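2024-11-05
Laundry corner, Clilletville workshop

Spent the morning on the washer. Rags and aprons are stacking up and Ragnvald Sjöberg wants it running regularly again before the Treloar job starts in January. The complaints on the sheet were a gray smell in the aprons and grit left in the rags after a normal load.

Pulled the detergent drawer first. Thick sludge in the softener compartment, the usual result of people putting powder in all three slots. Soaked it in warm water and scrubbed it with the old bottle brush. The housing behind the drawer was worse than the drawer. Wiped it out as far as my hand goes, then used a rag on a ruler for the top.

Filter next. Cover is low on the right of the front panel. Shallow tray under it, towel under the tray. Drained 580 ml into the measuring jug, brown, with a lot of lint and two M4 washers that must have come through in apron pockets. Rinsed the filter at the sink, checked that the impeller behind it turned freely, and screwed it back in. No drip after 30 minutes on dry paper towel.

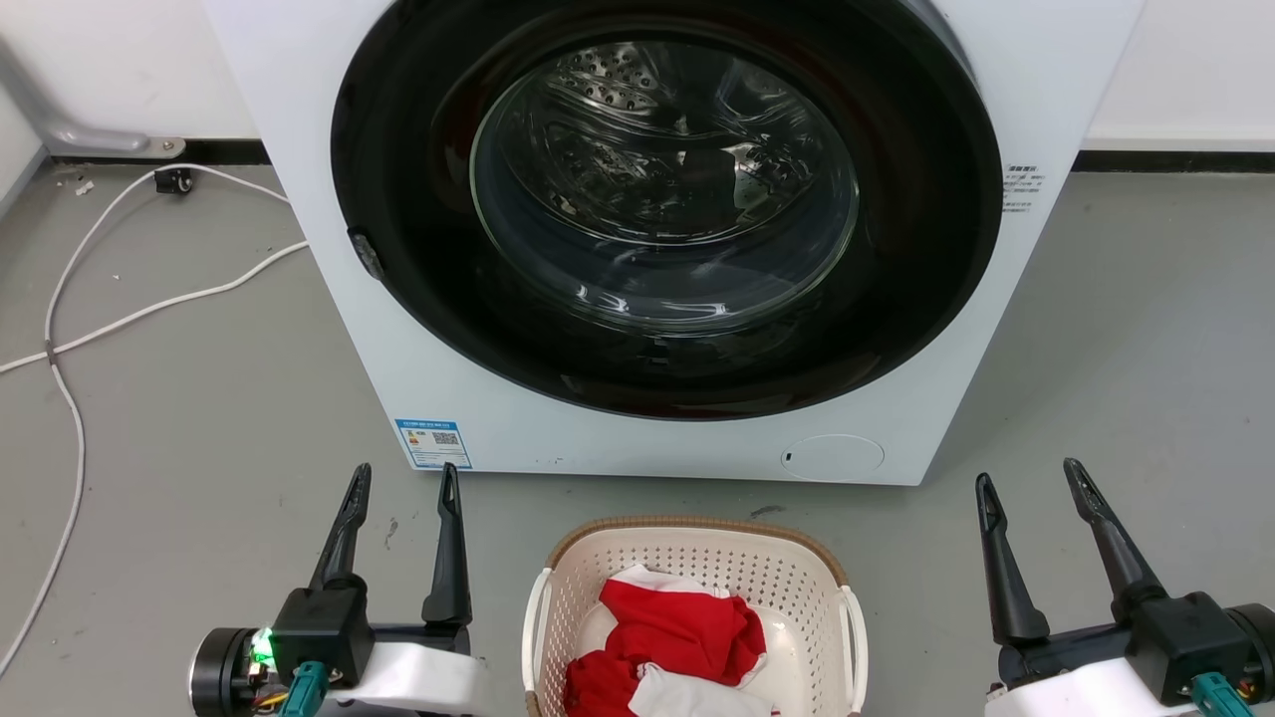

Folded back the door gasket and found most of the grit in the bottom of the fold. It took three passes with a damp cloth to get the cloth coming out clean. Rubber is sound, no tears, some black spotting at the bottom that did not come off. Will try again with the stronger cleaner when we have some. The glass had a film of soap on the inside, cleaned with vinegar and water.

Ran one empty hot cycle with 500 ml of white vinegar in the drum. No error, drained normally, spin was louder than I remember but steady. Put a level on top afterward and it reads slightly low at the back. Did not adjust the feet, I want a second person for that.

Test load: shop rags only, shaken out over the bin first, Idska powder at half the dose on the box. Dry weight going in was 982 g. Rags came out without grit and smell of nothing much. Aprons not tested yet.

To do:
Level the feet (two people).
Tidy the white cables on the floor to the left of the machine. They should be up along the wall before somebody catches a foot in them.
Sweep that side too.
Replace the inlet hose washer, part is on the Stikosus order.
Write the drawer slots on a piece of tape: main wash in the left one, nothing in the others.

Door stays ajar between loads from now on. Empty pockets. Filter again in January, and write down how much water comes out so we can compare.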